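Chapter 4

Closures and Openings in Outerwear

Chapter outline
4.1 The garment opening as a structural problem
4.2 Families of closure
4.3 Parts of the slide fastener
4.4 Chain size and tape
4.5 Setting the zipper in a center front
4.6 Faults and their causes

Key terms
bottom stop, chain, coil, ease, facing, placket, retaining box, separating zipper, slider, stay tape, storm flap, tape, top stop, underlap

Before you begin
Readers should be familiar with grain and bias (Chapter 2) and with seam classes (Chapter 3). The seam diagrams in Chapter 3 are referred to by number and are not repeated.

4.1 The garment opening as a structural problem

A garment must pass over parts of the body that are wider than the parts it finally rests on. A jacket neck has to clear the head or be opened in front of it. A sleeve has to admit the hand and then close near the wrist. Knitted fabrics can often stretch far enough to do this alone. Most woven fabrics cannot, and the pattern must provide an opening.

An opening is a deliberate break in the shell. Along that break the fabric loses the support it would have received from its neighbor, and any load that once crossed the cloth must now cross the closure. The load is seldom even. In a front-opening jacket it is highest across the chest when the arms are drawn back and across the lower edge when the wearer sits. It is low at the waist unless the garment is shaped there. A closure chosen for its average load will fail at its worst point.

Three properties of the opening are set before any closure is chosen: its length, its direction, and the shape of its two edges. The length follows from the body and from the way the garment is put on. The direction should follow the lengthwise grain where possible, as this is the direction in which a woven cloth stretches least. The edges should match each other in length and curve. A mismatch as small as 3 millimeters over a center front will show as a ripple on the longer side, and pressing will not remove it.

Where an edge must be cut off grain, it is stayed before the closure is attached. A stay tape is a narrow strip of stable material sewn or fused along the seam line. It is cut to the length of the pattern edge and not to the length of the cloth edge, which may already have grown during handling. The cloth is then eased back to the tape.

4.2 Families of closure

Closures may be sorted by how much of the opening they hold.

Point closures hold the two edges at separate places. Buttons, snaps, hooks, and toggles belong to this family. Between the points the edges are free, and the opening must be given an underlap to prevent gaping. The spacing of the points matters more than their individual strength. One point is normally placed at the level of greatest load and the others are spaced from it, even where this leaves an uneven distance at the hem.

Line closures hold the two edges along their whole length. The slide fastener, or zipper, is the most common. Hook-and-loop tape and lacing are also placed here, though lacing is a borderline case: the cord is continuous but the holes are not. A line closure spreads the load and needs no underlap for strength. An underlap may still be added to block wind or to keep the chain away from the skin.

Combined closures use both. A zipper covered by a snapped storm flap is the usual form in cold-weather coats. The two systems should be able to carry the load independently, so that the coat remains usable when the flap is left open.

The choice among families depends on the cloth as much as on the wearer. Thin, loosely woven fabric tears around point closures unless each point is reinforced. Thick pile fabric fouls the slider of a zipper. Stretch fabric does poorly with any line closure that does not itself stretch, because the fixed tape and the moving shell will part company at the seam after repeated wear.

4.3 Parts of the slide fastener

A slide fastener consists of two tapes, a row of interlocking elements along one edge of each tape, and a slider that joins or parts the rows as it travels. The joined rows are called the chain. The slider has a divider at its upper end and two side flanges. Moving toward the top of the opening, it brings the elements together at an angle, so that each one enters the space between two others. Moving back, it drives the divider between the rows and opens them.

Elements take three common forms. Metal elements are separate pieces clamped onto the tape. Molded plastic elements are also separate pieces, formed directly on the tape edge. Coil elements are made from one continuous filament wound into a spiral and either sewn to the tape or woven into it. Coil bends most easily and is preferred for curved seams. Metal and molded elements hold a straighter line and are often left exposed.

Stops prevent the slider from leaving the chain. Every garment zipper has top stops. A closed-end zipper has a bottom stop that joins both tapes permanently and is used for pockets, skirts, and trousers. A separating zipper has instead a pin on one tape and a retaining box on the other. The pin must be fully seated in the box before the slider is raised. Partial seating is the leading cause of misaligned chain in jackets.

The slider may be locking or free-running. A locking slider holds its place when the pull is released and is the normal choice for a jacket front. Free-running sliders are found on bags, where the contents rather than the wearer exert the load.

4.4 Chain size and tape

Suppliers grade chain by a number that rises with the width of the closed elements. The numbers are a guide and should be checked against a sample, as chains of one number from two sources may not accept the same slider. Tape is specified separately by width, fiber, and shrinkage.

Shrinkage deserves more attention than it usually receives. A tape that shrinks more than the shell will draw the front into short waves after laundering. A shell that shrinks more than the tape will leave the zipper bowed outward. In a wash trial conducted by Lenuța Ghiță at the Preltgate workroom, 163 jacket fronts in the Cozma pattern were laundered and measured along the center seam. The fronts made with preshrunk tape stayed within tolerance. Most of those made with untreated tape did not, and the error was greatest at the neck, where the tape had been turned back and sewn through several layers. The workroom's full order of 1,998 jackets was cut only after the tape had been replaced.

Color is the last item on the specification. Tape may match the shell or contrast with it. A contrasting tape makes an uneven seam easier to see, so tighter control of the topstitching is needed.

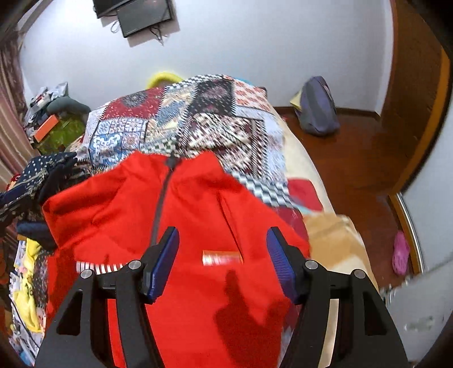
4.5 Setting the Zipper in a Center Front

A red jacket with a dark gray central zipper is a plain case of contrast. The eye reads the zipper as a line, and any drift of the fabric edge is measured against it.

The method given below is for a separating zipper with the chain exposed, an unlined body, and a stand collar. Variations for lined bodies are treated in Chapter 7.

Mark the center front on both pieces and notch the hem fold, the waist, and the neck seam. Transfer the same notches to both tapes with the zipper closed. Separate the zipper. Place the first tape face down on the right side of the cloth with the elements toward the body of the garment, and align the notches. Sew from hem to neck with a zipper foot, keeping an even distance from the elements. Sew the second tape in the same direction. If one side is sewn upward and the other downward, the feed of the machine will shift the layers in opposite directions and the notches will not meet.

Close the zipper and compare the crossing seams before going further. Corrections are simple at this stage and costly once the facing is on.

Attach the facing over the tape, turn, and press from the facing side – on coil or molded chain, use a press cloth and keep the iron off the elements. Topstitch through all layers. The distance from the fold to the topstitching should be great enough to catch the tape edge and small enough to keep the facing from rolling.

At the neck, the upper ends of the tape are folded away from the chain at an angle and enclosed in the collar seam. The top stop should sit just below the finished edge. If it sits higher, it will rub the chin; if much lower, the collar will spread when the jacket is closed.

4.6 Faults and their causes

Rippled front. The cloth edge was stretched as it was sewn, or the tape has shrunk. Release the seam, stay the edge, and reset.

Uneven hem. The lower notches were not matched, or the two sides were sewn in opposite directions.

Slider catches on facing. The facing edge lies too close to the chain. Move the topstitching outward or add a guard strip behind the zipper.

Chain opens behind the slider. The flanges have spread and no longer press the elements together. Replace the slider. Closing the flanges with pliers is a temporary repair.

Pin pulls out of tape. The reinforced film at the base of the tape has cracked, usually from sharp folding. The zipper must be replaced.

Section 4.7 applies these tests to the Tradico and Vandama sample fronts, beginning with the measurement of edge length before and after stitching.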